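Running a free Saturday group for school leavers, they come twice and vanish

Posted in Mentoring and Youth Work, Sunday, March 15, 2026

Gisela Kleinschmidt

I write a small blog for young people who want to get somewhere with the thing they like doing, be it baking, drawing, mending bikes or talking into a microphone. In February I got ideas above my station and started a group to go with it. We meet on Saturday mornings in Hillden, in a room above the Olbridge road shops. It costs nothing. There are biscuits.

The blog post announcing it was read 589 times, which for me is a stampede. 70 people put their names down. 28 of those had addresses that bounced, so I'd call that enthusiasm of a sort. The first morning was packed and noisy and I went home thinking I had a gift. The second was thinner. By the fourth I had two girls who want to make birthday cakes for money, and a lad who I think was waiting for his bus.

Each session is 90 minutes. I talk for the first part, about finding your purpose and setting goals, and then they fill in a workbook I wrote myself. It's 140 pages. I'm rather proud of it. They take it home politely and I never see it again.

What am I doing wrong? I don't want to charge, and I don't want to turn it into school. Has anyone kept a group like this going past the first month?

Rieger

Charge them. Even a couple of quid. People turn up for what they've paid for, look at gyms.

(Yes I know, gyms. You get the idea.)

Timo Lenz

I ran something similar in Brukgate for three years, and I'm sorry to tell you it's the workbook. I had one too. Mine had a quotation at the top of every page and a drawing of a mountain. I found a copy under the short leg of a table, doing more good than it ever did open.

Eighteen-year-olds have just spent most of their lives being handed things to fill in. You've offered them more of it, on a Saturday, with biscuits. The talk about purpose is fine, but I'd move it to the end and cut it to the length of a kettle boiling. Most of mine had no idea what their purpose was and felt worse for being asked. Ask what they did last week instead. They can all answer that, even if the answer is nothing much.
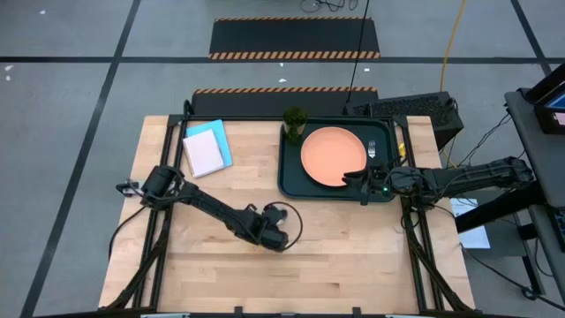
What worked for us was giving everyone one small job to do before the next meeting, said out loud in front of the others. It had to be something that could be finished in an evening. Your cake girls could work out what one cake costs them to make, including the eggs they pinch from their mum. Next time they tell the group how it went, and somebody else gets a turn. If they haven't done it they come anyway and say so. I made a point of not doing mine now and then, which took no effort at all.

A few practical bits:

Go to every other week. Weekly was too much for anyone with a weekend job, and that was nearly all of them.

Start at eleven. I mean it.

Send a message the day before with one line in it. My early ones ran to six paragraphs and I suspect they were read by my wife.

Don't chase the ones who left. A few will wander back when they hear from the others that something's going on.

I disagree with Rieger about the money. We tried it one spring. It kept out the ones who were short and made no difference to the ones who were lazy.

As for numbers, we settled at seven or eight and stayed there. I was disappointed at first, having bought a lot of chairs. Two of that lot now run the group between them, and they've asked me to come less often.

Gisela Kleinschmidt

Thank you both. I've read this twice and sulked once. Eleven o'clock it is, and I'll try the small jobs at the next one. The workbook stays at home for now, although I maintain that chapter four is good. Timo, what did you do about the ones who only want to talk to you afterwards, on the stairs?

Timo Lenz

Stood on the stairs, mostly. Leave yourself half an hour for it, and bring a coat.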